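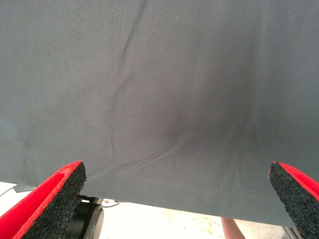

Lolteo commuter aircraft completes first flight from Nilelden

Reading time: 5 minutes

The first prototype of the Lolteo, the twin-engined commuter aircraft developed by Campbell, took off from Nilelden airfield on June 18, 2021 and landed back on the same runway after a flight that went to plan. The aircraft flew with its landing gear down throughout, as is normal for a first outing, and stayed within gliding distance of the field for most of the time.

Two test pilots and one flight test engineer were on board. They carried out a set of basic handling checks at low and medium speed, cycled the flaps through their first two positions and flew one practice approach before coming in to land. A chase aircraft kept station on the left side and passed back observations by radio. The crew reported a small difference in pedal force between left and right rudder, which had already been seen in the simulator and will be adjusted before the next flight.

"The aircraft did what the model said it would do," said Zachary Hiebert, head of flight test. "We had a list of items to look at and we looked at all of them. There is some trimming to do on the rudder and one cabin door sensor to replace. I was pleased with the engines in particular."

The Lolteo is designed to carry 16 passengers on short regional routes, with a crew of two. It has a high wing, fixed steps at the rear door and a wide cargo door on the left side, so that an operator can change from passenger to freight layout between flights. The freight version will have the same wing, engines and cockpit as the passenger aircraft. Campbell has said from the beginning that it wants one type certificate to cover both.

Ground running of the engines started in April. Low-speed taxi trials came next, followed by the high-speed runs, in which the nose wheel was lifted and put down again. The team lost several days to crosswinds and a further few to a fuel quantity gauge that read low on the right side. The fault was traced to a connector in the wing root and the same connector has been changed on the second prototype, which is still in the assembly hall.

That second aircraft will be used for systems testing and for cold weather work. Its wing was joined to the fuselage last month and the tail is now being fitted. A third airframe, which will never fly, has gone to the structures laboratory, where it will be loaded and unloaded to represent a full working life. Staff who wish to see the structures rig should ask their team leader, as places on each visit are limited to four and safety shoes are needed.
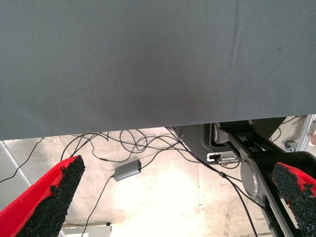
The cabin is being developed alongside the flight programme by Given, the interiors supplier, which has a workshop on the north side of the airfield. Seat frames have been delivered for the second prototype and the first wall panels are due next. Fabric is still to be settled. The cloth under discussion is a grey with a fine woven texture and a faint diagonal twill pattern, the kind of surface that takes a soft crease and can show a darker smudge, and the interiors team wants to know how any covering will look after long use before it agrees a final choice. Samples will be put through rubbing, staining and burn tests, and the results will go to the certification office with the rest of the cabin papers. Operators who have placed early orders will be able to choose a second colour for the headrests.

The test programme for the first prototype calls for 150 flights. The opening block will deal with handling and with widening the range of speeds and heights at which the aircraft is cleared to fly. Stall tests will follow once the recovery parachute has been fitted to the tail. After that the aircraft will go to a longer runway for performance measurements -- mainly take-off distance, rejected take-offs and climb on one engine. Noise measurements will be made at Nilelden, where the microphone positions have already been surveyed and agreed with the two farms at the western end.

Residents near the airfield should expect more movements than usual on dry days with light wind. Test flights will be made in daylight only. Engine runs will take place in the pen behind the main hangar and will stop in the early evening. A notice giving the week's planned flying is posted at the main gate and at the village hall, and will be changed when the weather changes the plan.

For staff, the perimeter road between the fuel store and the fire station is closed whenever the red lamp at the crossing is lit. Please wait for the lamp to go out, even if no aircraft can be seen or heard. The upper car park will be kept for visitors during the first block of flights. Those who normally park there should use the field beside the paint shop.

Two vacancies remain in the flight test department, one for an instrumentation technician and one for a data analyst. Both are open to internal applicants first. The technician's post involves early starts, with aircraft preparation beginning well before the crew briefing. Details are available from the personnel office on the first floor.

A short gathering was held in the hangar after the landing and the crew answered questions from the assembly teams. Most of these were about the controls. Hiebert said that roll response was lighter than he had expected at low speed, and that the view from the cockpit over the nose was good on approach. Asked about the cabin, he said that it was full of test equipment and water ballast and that he could not yet say much about comfort.

The first prototype is now back in the hangar for inspection. The panels over the engines and landing gear have been removed and the recorded data is being compared with the predictions. Once the rudder trim has been adjusted and the door sensor changed, the aircraft will be released for its second flight, when the landing gear will be raised for the first time. The programme plan allows up to 20 working days for this, although the team hopes to need fewer -- the date will be put on the gate notice as soon as it is fixed.

Last updated after the post-flight debrief

Contact: Newsletter desk, Campbell, Nilelden airfield | © Campbell | Back to top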